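March 17, 2025

Up at six with the rain on the skylight. Porridge, then a walk to the post office before it opened, so I stood in the doorway of the chemist's and read the cards in the window. Somebody is selling a piano stool. No piano mentioned.

Haiyan Jiang rang at nine about the allotment rota and we talked for longer than we meant to. Cream weave with a dark rim, and some wire shelving. 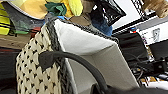
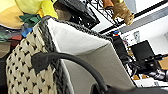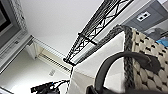 Last one, the shelves with the soft toys:

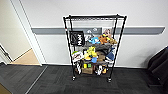

The main business of the day was the potatoes. I have had the seed potatoes standing in egg boxes on the back bedroom windowsill for three weeks and the shoots are short and dark green, as they should be. I counted them out after lunch and there are 68. Last year I put in too many and we were giving them away until December, and the last of them had gone soft by then. Florante Abella took a sack for the church hall and I don't think he wanted it.

This year the plan is 4 rows instead of six, with beans in the space left over. Haiyan says beans after potatoes, not beside them, but her plot drains better than mine and she can do as she likes. The bottom end of mine was standing in water again on Saturday. I dug a channel along the path side to let it run off towards the hedge and it had gone down a bit by teatime. The clay there is the yellow sort that sticks to the spade and has to be scraped off with the edge of a slate.

Went down again this afternoon when the rain stopped. Ataahua Bright was there, putting new felt on her shed roof. She had run out of clout nails so I gave her what was left in my tin. She wants to know whether the Trenamcombe site is going to have its water turned back on before Easter. I said I had heard nothing. The letter in the autumn said the repair would cost 2,000 pounds and that it was in hand, and there has been no letter since. Until it's done we are on the butts, and mine has a crack below the tap which I have mended twice with tape.

Sowed one row of broad beans, double, nine inches apart, and covered them with the old net against the pigeons. The net has a hole near one end. I tied it with string. Also moved the two gooseberries that were too close to the rhubarb. One came up with a good root ball and the other didn't, and I have cut that one back hard.

The rhubarb is well ahead. I pulled 21 stalks, thin ones mostly, and left a bundle on Yaqin Tang's step on the way home. Her light was on but I had mud up to my knees and didn't knock.

Boots on newspaper in the porch. Left heel is letting in water again.

Soup for supper, and the rest of the loaf. Stewed the rhubarb with orange peel and too little sugar. Wrote to Jingyi about coming down at the end of the month – she will want the back bedroom, so the potatoes need to be in the ground by then. Forecast is dry from Wednesday. Bed at ten.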